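Trays on the table
Gallery by Nabila Ashour, 2025-12-16

Remik says its serving trays "transform the way you set a table." I have set a table on most days of my life and have yet to see it transformed. Still, the Clondska store was clearing out trays in July, and people keep asking me whether a tray earns its place or just gives you one more thing to wash.

I remain unconvinced. A tray takes up a lot of wood for something you then put smaller things on. If you like your tabletop, and I do like a warm brown grain, you're covering up the best part of it.

Dark tray and red tray, side by side
The red is the larger of the two and has a raised lip, so I'd trust it further with a spill. The dark one looks smarter until the light hits it, and then it's all brownish sheen. As for the red, the shine shows every little mark, and the bit of texture on the floor of it doesn't strike me as much of a grip. Round plates are on the table too, and they'd do most of the same job.
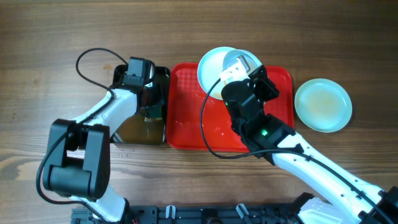
What I'd want to know before buying
Does it stack? Does it fit in a normal cabinet? The Remik leaflet spends 77 words on "mood" and doesn't say.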